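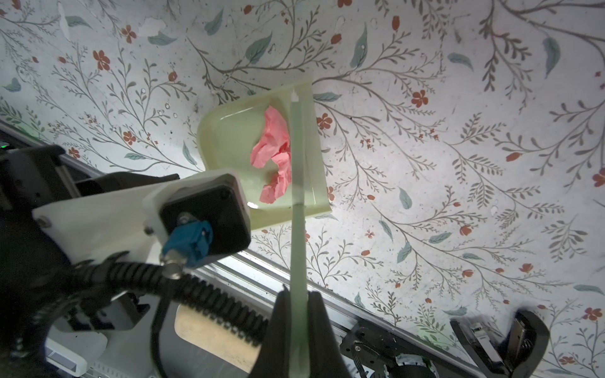
Budget notes for the second bench, posted as I go. It's a two-arm table-top cell for household clearing-up tasks: paper into a dustpan, dustpan into a bag. We have one bench and want another in the next spending round. The request goes in on 27/10/2025.

I'll give prices where I'm allowed to. The arm price is under a quote that says I can't share it, so that line stays blank. Sorry.

The mistake in last year's request was mine. I priced the arms properly and lumped everything else under "sundries". Sundries ran out before we had a working wrist camera.

So this time every line has an owner, a lead time and a spare policy. If a line can't be given all three it doesn't go in.

Line one, arms. Vokeck again, same model as the first bench. There is a newer one with more reach. We don't need more reach on a table, and a different arm means a second set of mounts, a second set of spares and data that doesn't match what we already have.

Payload is a similar story. The heaviest thing these arms lift in normal work is a plastic dustpan with paper in it. What limits us is stiffness at the wrist when the pan is held by the end of its handle. Long lever, small grip area.

If you're comparing data sheets for this sort of job, ask for repeatability with the gripper fitted and the arm stretched out. Two of the firms we asked sent the bare-arm figure twice. Vokeck sent a proper test sheet after a reminder.

Line two, fingers. I'd treat these as consumables. Femero pads, £40 a pair delivered. They wear where the handle sits, and once the surface goes smooth the pan starts to turn in the grip. We change them on inspection and I've budgeted a pair a month for each arm.

Hiba Moussa in finance asked whether pads could be bought as equipment. They can't, under our rules, because they don't last a year. They go under running costs, and running costs come from a different pot that closes earlier. Worth checking at your own place before you write anything.

Line three, cables. Fit sleeved cable at the wrist from day one. On the first bench we ran a bare lead past the wrist joint to save a bit and replaced it three times. The replacement lead was cheap. Each change also meant refitting the camera and calibrating again, and that was most of a morning.

Buy the cable long enough for the arm's full swing plus a loop, then tie it down. I measured ours with the arm parked. Don't do that.

Line four, cameras. One per wrist plus one spare of the same batch if you can get it. We were sent a later revision as a replacement last year and its lens gave a slightly wider view. Everything recorded after the swap had to be labelled separately.

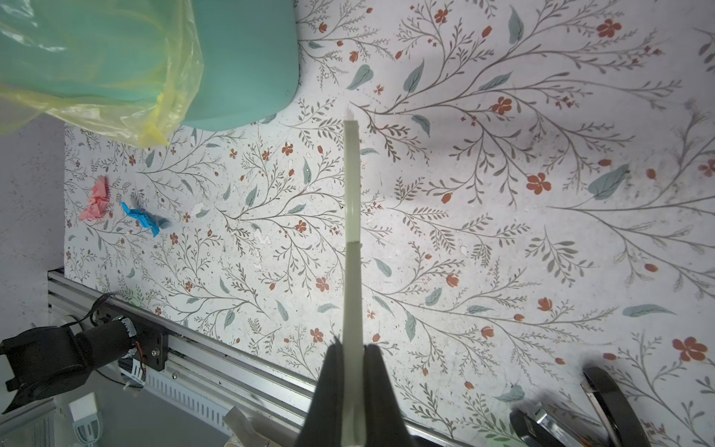
Pick-up order matters more to the budget than I expected. An arm that holds the pan has one job, the other arm does the gathering, and every handover between them is a chance for a dropped part and a reset. Resets are operator time. Operator time is the largest line on the sheet by a good margin.

I now cost the bench per usable recording. Take arms, frame, cameras and pads over the planned life, add the operator hours, divide by recordings that pass checking. Last quarter the first bench gave us 533 that passed. The target for both benches together is 3,000 over the grant year.

That figure looks comfortable if you multiply up. It leaves no room for the weeks lost to commissioning, and I've been told to show those weeks openly. So the plan has the second bench producing nothing at all until its calibration has been signed off.

Line five, frame. Aluminium extrusion, cut to length, with the arms bolted to the rail. Zederberg quoted for a welded steel frame as well. It would be stiffer. It would also be fixed at whatever height we guessed on the order form, and we've moved the first bench's rail enough times that I don't trust my guess.

Zederberg's cutting tolerance is fine. Their delivery slot is the part to plan around. The frame has to be on site before the arms, otherwise the arms sit in boxes with their warranty running. Warranty starts on delivery at most suppliers I've dealt with. Ask for it to start on commissioning. Vokeck agreed when asked and would not have offered.

Line six, table covering. Small line, easy to forget. We use printed covers with a busy pattern, so the software can't lean on a plain background. Order spares from the same roll. Order something quite different too, for test runs the system hasn't seen.

Line seven, props. Dustpans, bins, bags, coloured tissue and paper. It's a laughable amount of money and it held us up in spring. The pan we'd used for months went out of stock and the nearest match had a thicker handle. The fingers closed on it well enough. The stored grip widths were all wrong.

Rule since then: whatever the props are, buy the year's supply in one go and put them in a labelled box. Bags go in the same box. Thin bags behave differently from thick ones, and the shop's own-brand ones get changed without notice.

Someone replied asking why not get a single larger arm and a fixed pan holder. We priced it. Cheaper by one arm, obviously. It removes the part of the job we're being paid to study, which is one hand holding while the other works, so it's out for us. If you only want the paper gone, get the fixed holder. Or a brush.

Another reply asked about a mobile base. Not this round. The Zein plan (our internal name for the whole two-year thing) has the base in its second year, and I've kept the bench design separate so that a delay there doesn't stop anything here.

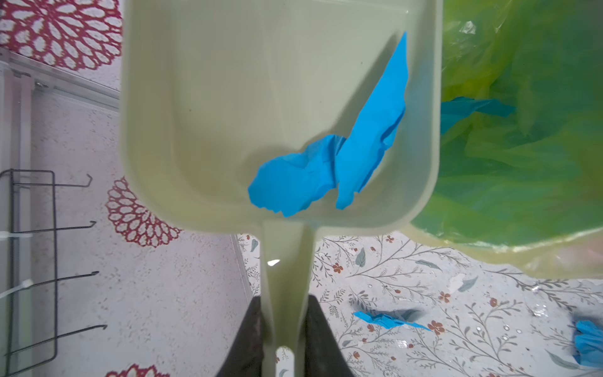

Thin materials are where I'd spend any money left over. Paper and film deform differently every time, they cling, and light bags shift when a pan touches the edge. None of that gets fixed by a more costly arm. It gets better with more recordings under more conditions, so spare cash goes on operator hours and props.

Force sensing at the wrist was on the first draft. It came to more than the frame and the cameras put together. I've taken it off and put it on the wish list with a note saying what would bring it back: if we still can't tell from the camera whether the pan's lip is flat on the surface, we need it.

The sensor has a hidden cost too. It adds height between arm and gripper, so brackets change, and the camera sits somewhere else, and you calibrate everything again. If you think you'll want one within the year, fit it at the start.

Line eight, safety. Guarding, emergency stop, the risk assessment itself. Our site office needs the assessment before power goes on, so it has a date in the plan like any other delivery. These are small arms and they can still trap a hand against a rail.

Line nine, computer. Bought through our normal IT contract, so I only had to give a specification. Storage is the bit to get right. Several camera streams at once fill a disc quickly, and you want a second copy somewhere else before you start deleting failed runs. We keep failed runs for 2 months.

Spares policy, in full: one gripper, one camera, one set of cables, pads as above. No spare arm. Vokeck's repair turnaround is up to three weeks, and with two matching benches we can carry on with one while the other waits. That is the strongest argument for buying the same model again, and it's the one Hiba picked out as well.

Contingency. I asked for ten per cent and was asked to justify it. The justification is last year's sundries sheet, attached in full, with the three cable changes and the thick-handled dustpans highlighted.

Things I still don't have: Zederberg's delivery date in writing, a price for the second cover pattern, and a decision on whether training the new operator counts as commissioning. I've put it under commissioning for now.

If anyone runs a similar bench and has real wear figures for soft pads on smooth plastic handles, please reply with the pad material and how you decide when to change them. Ours is done by eye and I'd like something better to put in the sheet.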